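okay so I finally watched the new season of Mellolura, all of it, in two sittings, and I have thoughts. Going to put them in one thread so you can mute me in one go

1/ For anyone who missed it: it's the travel show where an actor gets sent off alone between film jobs, no crew chatter, no itinerary, just them and a small town for a week. This time they sent Honeylyn Panganiban to Clendidwood and I swear I've never wanted to sit on a cold pier so much in my life

2/ She'd just wrapped Rocha (the heist one, with the boat) and you can tell she's wiped out. First episode she basically sleeps, buys bread, and gets lost looking for the post office. That's the episode! I loved it

3/ My sister thinks it's boring. My sister also skipped the bread episode, so her vote doesn't count

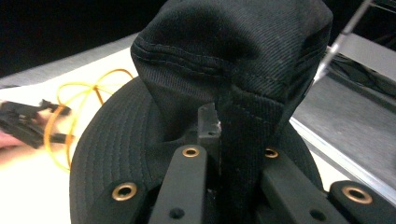
4/ Lots of you are asking: do I need to see Rocha before I start the show?

You can go in cold. She mentions the film maybe twice, and the one spoiler is about who ends up with the boat, and the trailer gave that away already.

5/ Now the part everyone's posting about, the ferry episode. She misses the last one back and ends up having dinner with the guy who runs the ticket booth and his entire family. There's a grandmother who has clearly never heard of her and keeps asking if she has a real job. Panganiban says "sort of" and I had to pause it

6/ It was filmed in January, so half the town is shut. I read a few complaints about that, people wanted beaches and cocktails. Go watch last season then! That one had plenty of cocktails and I can't remember a single conversation from it

7/ Norbert Lengyel directed every episode this time and it shows. He lets things run. The scene where she's trying to light the stove goes on forever and I was holding my breath by the end of it

8/ I do have complaints. The music is way too much in episode four. Somebody found a sad piano and would not let it go. Also the map graphics look like they came free with a printer

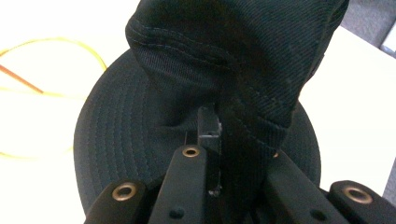 9/ And the Prultico tie-in, ugh. They're the sponsor, fine, somebody has to pay for the ferry, but she unpacks the same suitcase in three different episodes and the camera goes right in on the zipper every time

10/ Someone in my replies worked out that the suitcase in the show is 182 dollars. I paid 25 for mine at a yard sale and it's been to Portugal, thank you

11/ Back to the good stuff. The last episode is just her walking to the lighthouse with the ticket booth guy's daughter, who's nine or ten and talks the whole way. Panganiban hardly says a word. After all those talk shows where she's ON every second, it was so nice to see her just listen to a kid explain crabs

12/ Then the kid asks if she'll come back, and she doesn't do the big TV promise. She says she'd like to, and she's bad at keeping in touch. I rewound that twice

13/ Somebody asked if you can stay in the house. The town's own page says it's a regular rental, two bedrooms, and it's already taken for the whole summer. More than 1000 people on the waiting list. I'm one of them, obviously. I'm number 81 from the bottom and I will not be discussing my chances

14/ If you only have time for one, do the ferry episode, then the lighthouse one if you're still up. Skip four unless you really like piano

15/ Going to bed. If anybody knows what kind of bread that was (dark, round, seeds on top, episode one, near the start) please tell me, I've been thinking about it all day and the bakery by me just shrugged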